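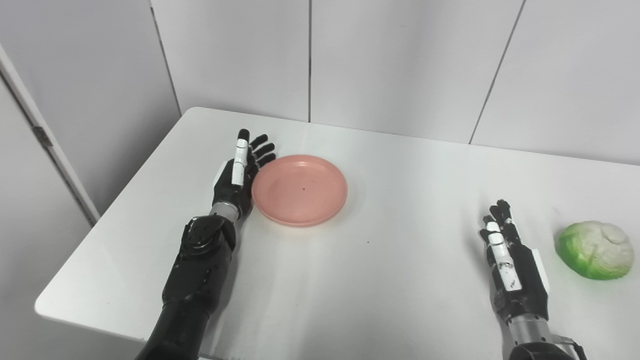

Slide 1. Pink plate, white table.

Leave up while people sit down. Don't read the title out, they can read.

Talk: Clearing the table, properly. Foron lunchroom workshop, Friday, March 8, 2024. 20 min + questions. Water!! Forgot it last time.

OPEN
Ask: who wiped a table this morning? Hands. Who looked at it after? Fewer hands. Wait for the laugh, if none move on.
Point at slide. Plate's empty, right. Would you call it done? Let them look. Speck near the middle of the plate. Somebody usually spots the second one, on the table, below the plate and a bit right. If not, show them.
Don't say what the specks are. Could be crumb, could be pepper, could be a mark in the surface. Point is you don't know till you put a finger on it.

WHY WHITE
We picked white tabels at Jandov on purpose. Complaints first month, everybody said they look dirty. They were dirty before too, the old ones were brown speckle.
Matte white = you see specks, you don't see smears. Gloss is the other way round. For smears crouch down and look along the top toward the window.
Rounded edges: wipe OVER the edge, then under the lip. Sticky stuff lives under there. Ask them to feel under their own table now (gets a groan, good)

PLATES
Color plates on white. Coral, pink, whatever. Easy to find, easy to see when one is left behind. At Brandska they had white on white and the late shift kept missing them.
Plastic: light. Slides if you shove it with the cloth. So lift, don't shove.
Raised rim catches crumbs. Tip the plate over the bin first, tap once, then stack. Stack without tapping and the crumbs go on the plate below, then in the rack, then the drain. Cruzado pulled their drain filter apart in June, I have the story, 1 min max, skip if short on time.

THE ORDER (write on board)
Cups off
Plates tapped and stacked
Dry crumbs into hand or pan
Damp cloth, far side to near side
Edge and under lip
Look from low down
Chairs last

Most people do damp cloth first. Makes paste. Do the demo w/ toast crumbs, bag is in my coat. Use own plate.

Tables against a wall: far edge is where it all ends up. Pull table out a hand width, once a week is fine. Say this slowly, they always ask again at the end.

NUMBERS (quick, don't dwell)
34 tables at Jandov, two people, one shift
26 minutes for the room in the new order
We used to take longer, never timed it, so don't claim a figure!
4,000 plates a week thru the wash, some 74 come back for a rewash. Mostly stuck bits on the rim.

IF ASKED
Spray? On the cloth not the table.
Paper towels? Fine for spills, hopeless for crumbs.
Scratched plates? Run a nail over it. If it catches, out it goes.
Marks that wont come off: warm cloth, leave it on a couple minutes, try again. Don't scrape w/ a knife, have seen the results.

CLOSE
Back to slide 1. Ask again, done or not done?
Hand out cloths. One per table, everybody does thier own. Sign in sheet is by the door, collect it before coffee.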